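Unit 6 handout: Notes from the Plaststead open day

Read these before Friday's lab. The questions at the end are for discussion and will not be collected.

Background

The Plaststead site runs a demonstration afternoon each January for schools and small firms. Our group went to the Cidgate hall, where the Vornik team shows its work on handling soft goods. Each demo slot lasted 30 minutes, with time for questions at the end.

Why cloth is hard

A rigid part has one shape. If you know where one corner is, you know where the rest is. A shirt has no fixed shape, and every grasp changes it. The Vornik staff gave three points to remember:

1. Pick a grasp point on what the camera can see now, then look again after the lift.
2. Close the fingers on a fold or a seam where possible. Flat fabric slides out.
3. Expect to pick up two items at once -- the controller needs a way to notice this.

The training set

The software shown is called Jia. It was trained on 700 recorded pick-ups, all guided by a person. Another 200 were held back for testing. The staff said they would like more recordings with dark fabrics, where folds are harder to find.

The demo

The task was laundry sorting on a countertop, using a two-finger gripper with a view from the wrist.

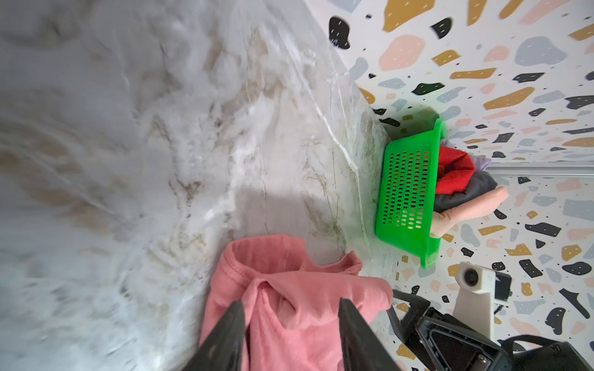
Fig. 2. Wrist view: pink garment held between the two fingers, with the basket of clothing against the wall.

Note how close the fingers are to the work. A wrist view gives good detail at the grasp point, but a lifted garment can block part of the counter.

For discussion

a. Where would you add a second camera, and what would it see that the wrist camera does not?
b. How could the controller tell one shirt from two?

Reading: course pack, page 266 to the end of the chapter.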